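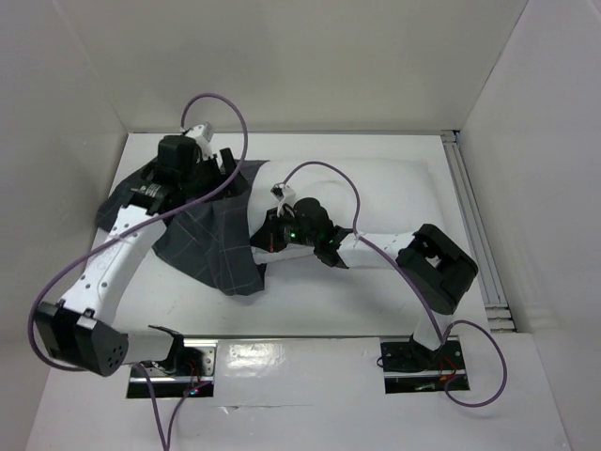
Our project was a welcome booklet for the Gravier guesthouse in Zoddale, a rambling old place built in 1747 and run by Gilles Hamel, who let us stay in two of the rooms over the spring break so that we could see it all as a guest would. We had thought we would be writing mostly about footpaths and bus times, but so much of what people remember from a stay turned out to be small and close at hand, like whether they can work out the shower. Bedding came up more than anything! A plain white pillow and a charcoal cover with a thin, light check are cheerful enough together, and a cover like that will suit a walker's room nicely, but several guests told us that what they wanted to know was where the spare ones were kept. So that went on page one of the booklet.

What we set out to do

Britta Weidemann, our course tutor, asked each group to pick a place that takes paying guests and improve one thing about the welcome. The old booklet at the Gravier was a ring binder with pages in plastic sleeves, and some of those pages gave the hours of a bakery that had moved to Korkent. It was friendly in tone (Mr. Hamel wrote it himself, and we kept as many of his sentences as we could), but you had to read nearly to the back before you found out how to turn the heating up.

How we worked

We talked with around 20 guests, mostly over breakfast, when people are in a good mood and happy to chat as long as you let them get to the toast. Volker Wiegand took the notes and I did most of the asking. We had a list of questions and dropped it after the first morning, as the best answers came when somebody just started telling us about the night before. One couple had spent a good part of their evening looking for the light switch on the back stairs. A family with a baby would have loved to know about the travel crib, which was in the hall closet the whole time.

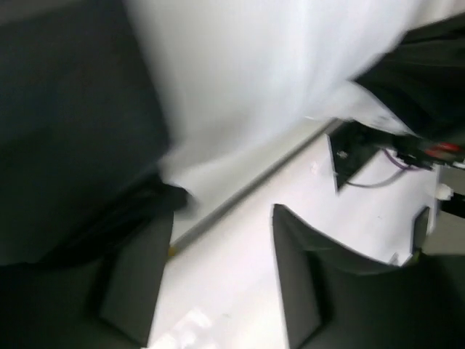 Close-up of the dark gray gripper.

After that we sorted everything by when a guest needs it: arriving, the first evening, the morning, going out, and leaving. That gave us five short sections, and we tried hard to keep each of them to a single page. Going out ran over, I'm afraid, mainly on account of the Nolte path, which has three different starting points and a gate that everybody walks past.

What changed

The new booklet is printed on heavier paper and sits on the nightstand in every room. Mr. Hamel says the knocks on his door after supper have dropped off, though he also says he rather misses the company. We did not measure this properly, and if we did the project again I would keep a simple tally before and after. Ms. Weidemann made the same remark in her feedback, along with a kind word about the map.

We would still like to add a large-print copy and a French version. Mr. Hamel has offered to check the French, and has already corrected our spelling of his favorite cheese.

June
By Malte Heitmann, with Volker Wiegand

Related reports
Breakfast hours at small guesthouses
A rainy-day list for families in Korkent
Signs for the Nolte path, by Jörg Mühlbauer
Getting to Zoddale without a car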